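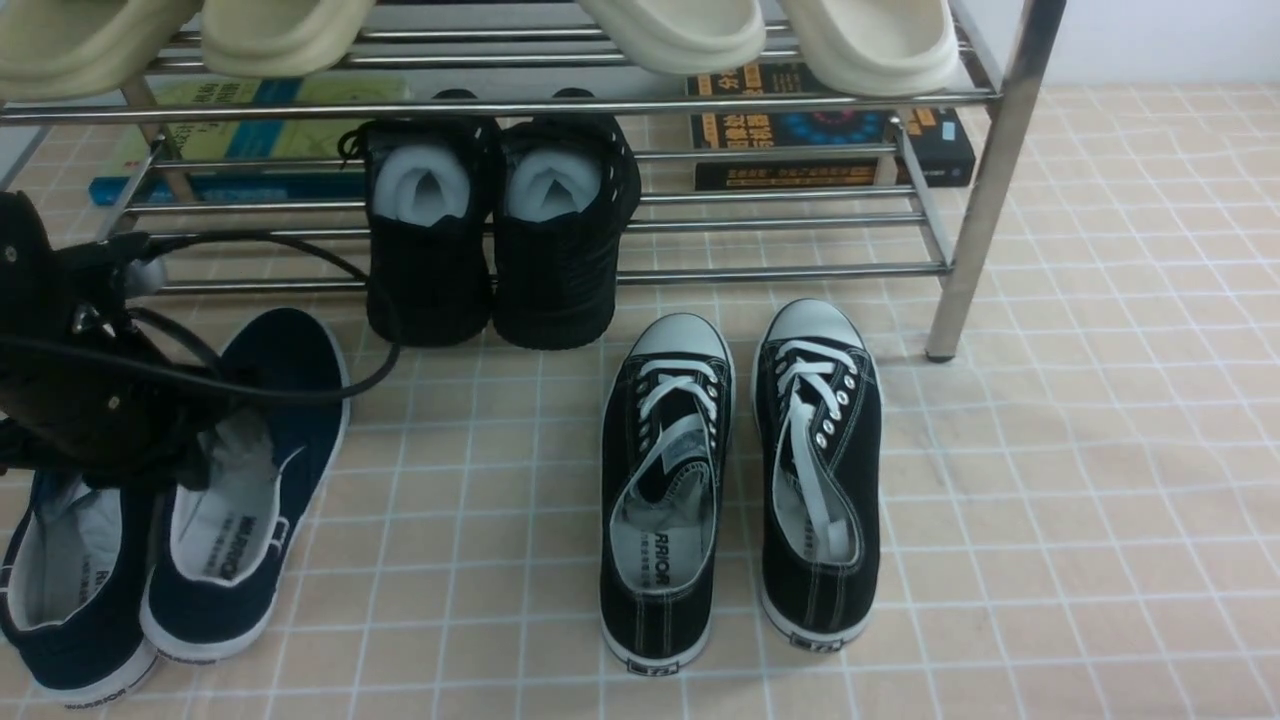
3.2 The rack by the door

I'll start with the shoe rack, partly because every home in the study had one and partly because I got a bit obsessed with them. When we planned the Fosley study I figured the interesting storage would be in closets and kitchen cabinets. I had a whole coding sheet ready for kitchen cabinets! Then the first home visits came in and my notes were mostly about shoes, so I rewrote the sheet over a long weekend in May and we started over with the entryway as its own zone.

A shoe rack is a funny piece of furniture. It's open on all sides, it's low, and it sits in the one spot that everybody in the household passes several times a day. You can't really hide anything on it. You also can't really stop people from putting things on it, or next to it, or under it, and that last one is what I want to talk about in this section.

Going in, I had borrowed the zone scheme from the earlier Pratlow work, which treats a rack as a set of shelves and nothing else. In that scheme, an object is either on a shelf (and gets a shelf number) or it's somewhere else (and gets coded as floor). That works fine for bookcases. For shoe racks it throws away the part I like best, because the floor under a rack is not the same as the floor in the middle of a hallway. People treat it as a bottom shelf that happens to be made of tile.

Figure 3. A metal shoe rack on a tiled floor, with slides on the upper shelf, a stuffed pair of black shoes on the lower shelf, and two books lying flat underneath.

The rack in Figure 3 is a good one to think with. Under the Pratlow scheme, the cream slides and the black shoes are stored and the two books are simply on the floor, same as a dropped sock would be. I don't buy it. The books are lying flat, side by side, with their spines to the front, and you can make out the lettering on the dark one through the rails. Whatever the story is there (and I don't want to guess at it from a single picture), coding them as loose floor items seems wrong to me. So we added a third code, which the team ended up calling the underspace.

We define the underspace as the floor area directly below the lowest shelf. An item counts if more than half of it is under there. I argued for something looser, lost the argument, and I'm now glad I lost, because the looser version was a nightmare when two of us coded the same home and tried to compare. Shoes kicked halfway under a rack were the worst offenders. With the half rule in place we had 13 disagreements left over the whole set, and we settled those by sitting down with the pictures and talking it through.

The second thing we coded was what I'd call the state of the shoe. Most of the storage studies I read while writing this up count pairs and stop there. But a pair that's just been slipped off and a pair that's been set up for a longer stay look different, and the difference matters if you care about how a rack gets used. The black pair in the figure has pale inserts filling both openings, tissue paper or foam, and the slides above have nothing of the kind that I can see. We coded the black pair as "filled" and the slides as "open." I want to be careful with that, though. Filled doesn't mean the shoes are new, or saved for good, or even liked. Some people in the Caron apartments told us they leave the paper in for months and pull it out every time they go out – one even puts it back in each evening, with real patience.

We also wrote down which way the shoes faced. Slides, clogs and anything else without laces tended to land on the top shelf, within easy reach, and we saw that in enough homes that I'm comfortable calling it a pattern. Direction was messier. The black shoes in Figure 3 sit with their heels to the front, and plenty of other racks had both directions going on one shelf. I had a nice theory about heels out meaning a quick grab, and it didn't survive contact with the data, so I've left direction in the tables and out of the discussion.

Rail shelves deserve a quick word too. On solid shelves, small items (keys, brushes, polish tins) wandered onto the rack and stayed there. Rails don't hold small things very well, and on the rail racks we mostly found shoes on the shelves and flat or bulky stuff in the underspace. Books were less rare down there than I expected, along with flattened bags and the occasional umbrella. The Grirnex storage survey, with its 2,000 mailed forms, never asked about the area under a rack, so I can't say how our homes compare with theirs.

The codes for shelf, underspace and state carry over to the closets in Section 3.3, with one change to the half rule for racks that stand behind a door.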